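3.2 Shared tables and how long people stay

Table size turned out to be one of the most exciting parts of the Vesville study! We visited six reading rooms in July, two of them in the Kerr district, and asked people how they picked a seat. Most spoke about the table before they said a word about light, noise or the chair. A wide, pale top seemed to invite people to spread out their papers, and those who spread out tended to stay (a pattern we had hoped for but did not expect to see so clearly).

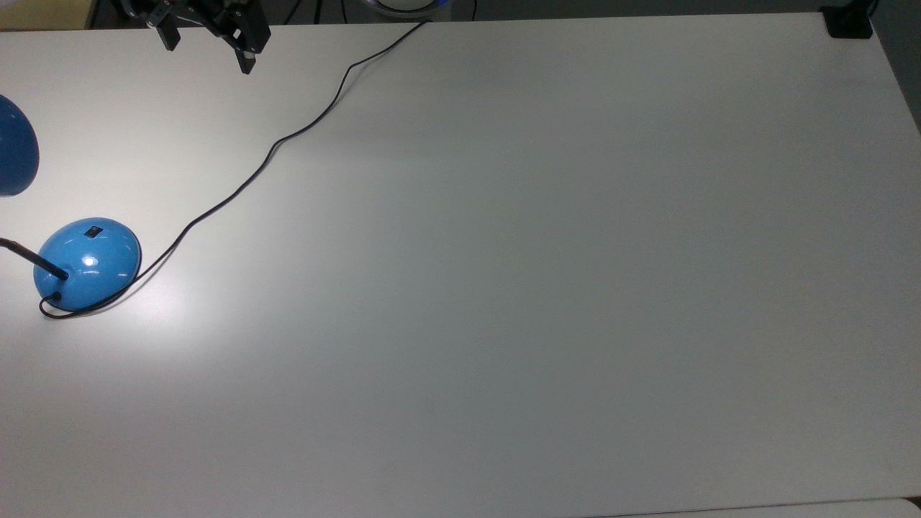
Figure 2. White tabletop with a matte surface.

One reader at the Komstead branch told us that she would walk past a free armchair any day to get a big table, as long as the person across from her kept to their own half. Her remark delighted us, for it puts the whole question of sharing into a few words. At Corkavitz, where the tables are narrow, visits were shorter by about 7 minutes, and several people said they felt watched. We return to this feeling in Section 4, along with the seat maps that readers drew for us.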